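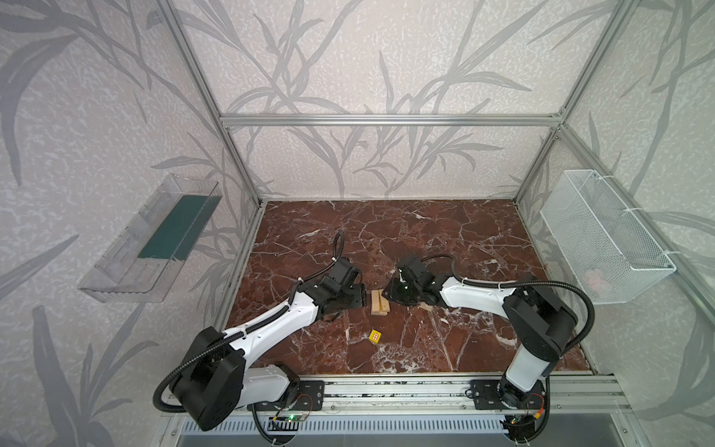
Marketing meeting, Predham office, 16/10/2020. The meeting opened with the email newsletter. The list stands at 2446 addresses after the September cleanup, and the last issue brought 61 replies, most of them asking about delivery times. It was agreed that the next issue will answer that question at the top and link to the delivery page. The new header was discussed next. Two backgrounds were on the table, a plain white one and a pale gray one with darker bamboo-like leaves. The leaf pattern was preferred, but the subject line and logo must stay on a solid strip so they can be read on a phone. Design to send a revised version by Wednesday.

Minutes of the previous meeting were approved with one correction - the Tambunan mailing went to trade customers only, not to the full list.

Search ads. The Dresedano campaign has used its budget for the month. Clicks were up on the month before but few people filled out the form. Sales asked if the form could be cut down, as it still asks for a fax number. Agreed to remove fax, job title and "how did you hear about us". Spending stays at 200 a week until the new form has been live for two weeks. A request to raise it to 300 was put off to the next meeting.

Prarkiveo. The trial of Prarkiveo for scheduling posts ends this month. Two people have used it regularly. The calendar view was liked, the reports less so, and exports have to be fixed by hand before they go to accounts. No decision. Office to ask for the yearly price in writing.

Customer reviews. Over half of the unanswered reviews are older than six weeks. Support will reply to the open ones first and then check the page on Mondays. A standard reply was suggested and turned down - replies should mention the order.

December mailing. Copy is due from sales by the end of next month. The postcard will go to Tambunan accounts again, with an email version for everyone else. Printer quote still outstanding.

Any other business. The shared photo folder is nearly full. Old campaign folders to be moved to the archive drive, nothing deleted without asking design.

Next meeting: same time in two weeks, by phone if needed.

0 Comments
3 Shares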